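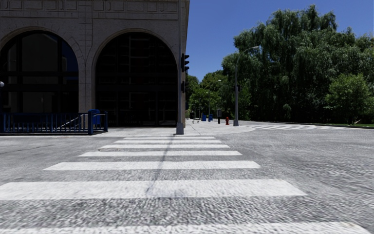

Seit zwei Monaten verkaufe ich nebenbei Reinigungsmittel für Grotent und bin jetzt bei dem Punkt angekommen, vor dem mich der Leitfaden mit einem Smiley gewarnt hat: Die Namensliste ist durch. 43 Leute sollte ich aufschreiben, 43 habe ich aufgeschrieben, inklusive Zahnarzt. Mit der Liste verhält es sich wie mit den Streifen auf dem Zebrastreifen da oben: Der erste ist schön breit (Mutter, Schwester, Kollegin), und je weiter es nach hinten geht, desto dünner wird es. Hinten steht bei mir ein Mann, mit dem ich 2004 einen Tanzkurs abgebrochen habe. Meine Teamleiterin sagt, ich solle jetzt »kalt« ansprechen, also Fremde in der Fußgängerzone. Macht das hier jemand? Und kommt ihr danach noch nach Hause, ohne den Wohnort wechseln zu wollen?
verfasst von thermoskanne66, 20. Jan. 2019

Kalt ansprechen hab ich einen Sommer lang gemacht. Ergebnis: 17 Telefonnummern, davon sechs vergeben an Leute, die es gibt. Eine hat bestellt, einen Schwamm. Ich würde es lassen und die drei Kundinnen, die schon gekauft haben, ordentlich betreuen. Die bestellen nach, wenn die Flasche leer ist, und das ist sie irgendwann.
verfasst von Schwammkopf_Nord

Da muss ich widersprechen. Bestandskunden sind schön, aber mit drei davon zahlst du nicht mal das Benzin. Wer keine neuen Leute kennenlernt, sitzt im Herbst auf seinem Vorführkoffer und putzt selbst damit. Ich spreche grundsätzlich draußen an, gehe dafür in die Sonne und lasse die Leute im Schatten in Ruhe. Das ist kein Aberglaube, das ist Erfahrung.

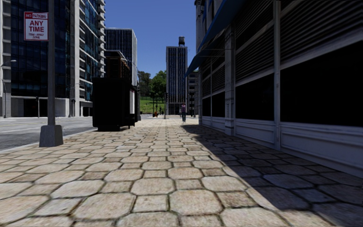
Gehweg mit achteckigen Platten, rechts liegt Schatten

Der erste Satz darf halt nicht nach Verkauf klingen. »Darf ich Sie was fragen?« ist tot. Nach dem Weg fragen und dann einen Allzweckreiniger ziehen ist auch tot, das merken die.
verfasst von Ebere Ojo

@Ebere: Und was ist der erste Satz, der nicht tot ist? Frage für eine Freundin, die ich bin.
verfasst von thermoskanne66

»Schöne Schuhe.« Muss aber stimmen.
verfasst von Ebere Ojo

Bevor hier alle Schuhe loben: In vielen Städten brauchst du für gewerbliches Ansprechen auf der Straße eine Erlaubnis. In Lernitz hat mich ein freundlicher Herr vom Ordnungsamt darüber aufgeklärt, ausführlich und mit Vordruck. Ruf vorher im Rathaus an und frag, was bei euch gilt. 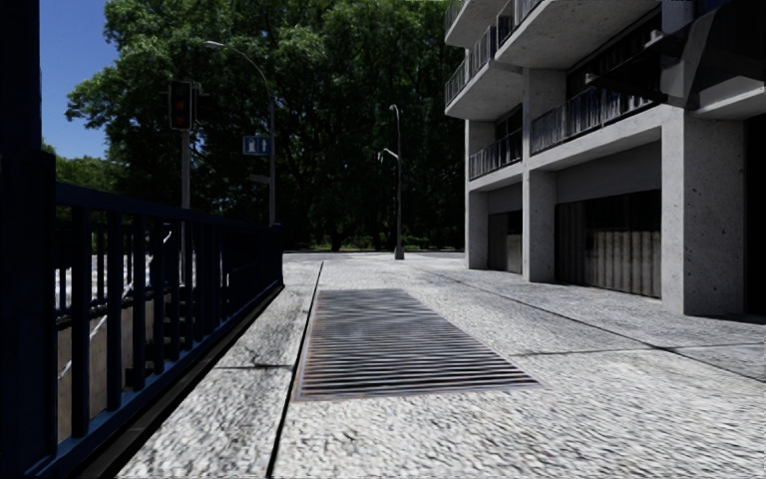
Der Anruf kostet dich fünf Minuten und eine Warteschleife mit Panflöte. Danach weißt du wenigstens, ob du Proben verteilen darfst oder nur Zettel. Bei uns sind es nur Zettel, und die auch nicht vor Markttagen.
verfasst von Frau_Quittung

Stimmt mit der Erlaubnis, hatte ich unterschlagen. Bei mir gab es noch nie Ärger, aber ich rede auch mit wenigen Leuten gleichzeitig.
verfasst von Ebere Ojo

Ich komme von Endia (Tee, kein Putzzeug) und habe beides durch. Was bei mir läuft, sind Vorführungen bei Kundinnen zu Hause. Die Gastgeberin bekommt etwas geschenkt, dafür lädt sie Leute ein, die ich nicht kenne und die trotzdem nicht weglaufen können. Zwei Dinge habe ich dabei gelernt: Erstens vorher fragen, ob ein Hund da ist. Zweitens den nächsten Termin noch am selben Abend ausmachen, am besten vor dem Aufräumen.

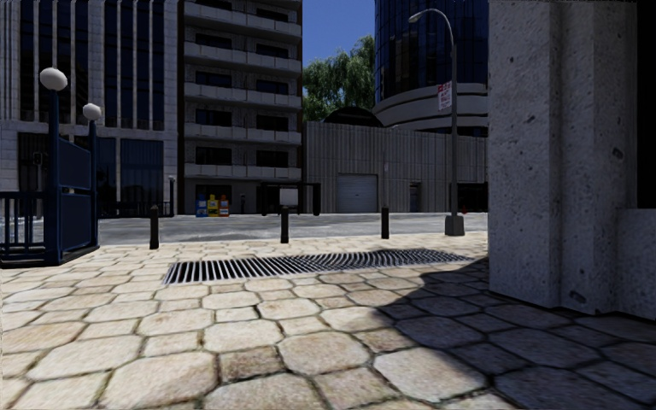

Am nächsten Tag haben nämlich alle einen vollen Kalender bis März. Und schreib auf, wer was gekauft hat. Ich hatte ein Jahr lang alles im Kopf, und im Kopf war bei mir sehr viel Kamille.
verfasst von teebeutel_okonkwo

Vorführungen, ja, wenn man die Gastgeberinnen hat. Die kommen aber irgendwoher, und da sind wir wieder auf der Straße.
verfasst von Ebere Ojo

Oder bei den drei Kundinnen. Ich sag's nur.
verfasst von Schwammkopf_Nord

Danke euch. Ich rufe im Rathaus an und frage parallel meine Kollegin, ob sie einen Abend macht. Sie hat keinen Hund, aber Zwillinge. Den Mann vom Tanzkurs streiche ich.
verfasst von thermoskanne66

Zwillinge zählen als Hund.
verfasst von teebeutel_okonkwo

Thema drucken | Thema per E-Mail versenden

Kontakt | © 2019 Nebenbei-Verkäufer-Forum | Nach oben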